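Loose grip: how a sorting arm lost its hold at Arncombe

14 shares | 3 comments

The fault showed up on a Monday in May, on pick 663 of an endurance run. The arm closed on an empty bottle, reported a good grasp, lifted and swung towards the box. Partway across, the fingers opened. The controller went on to log a successful placement.

Csaba Jakab, who wrote the control code for the Romora sorting project at Arncombe, found the mismatch when the tally and the box disagreed. His first suspect was the finger servo, so he swapped it. The next run failed the same way after 40 minutes.

Győző Mészáros went looking at the wiring instead. Hobby servos of this class take power, ground and signal on three thin leads, and on a moving wrist those leads flex with every cycle. He put a meter across the supply at the servo end and worked the joint by hand. At one wrist angle the voltage sagged far enough to reset the servo's internal controller.
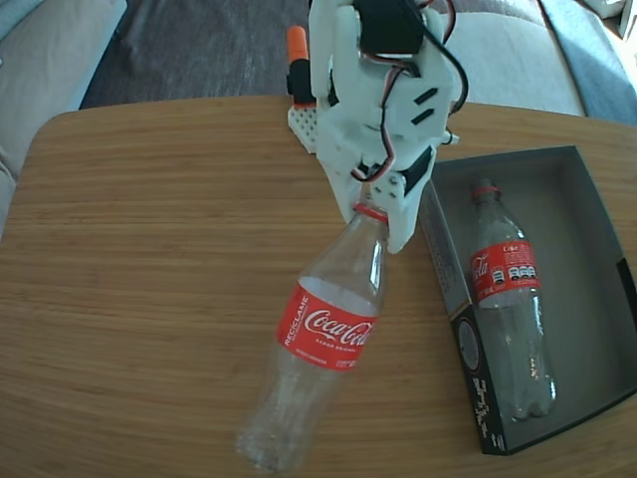
A reset servo holds no position. It goes slack for a moment, then waits for the next command, and the Romora code sent that command only when the target changed. During a carry the target stays the same, so the fingers had no instruction to close again.

There were 2 separate faults, in Mészáros's view. The first was a crimp with broken strands inside the insulation. The second was a controller that treated a command sent as a command carried out. "The crimp is a cheap repair," he says. "The other one would have hidden the next crimp too."

Jakab now repeats the grip command 30 times a second during a carry and watches the supply current. If the current drops to idle while the fingers should be loaded, the arm stops where it is and flags the pick as failed. The leads have been replaced with finer-stranded cable and clamped on both sides of the joint.

An empty bottle does little harm when it falls. Jakab wants the new check proven before the arm handles glass – the next item on the Romora schedule.

Related
Olano recalls its wrist couplings
Why emergency stops get wired wrong
Inside the Ghoneim conveyor jam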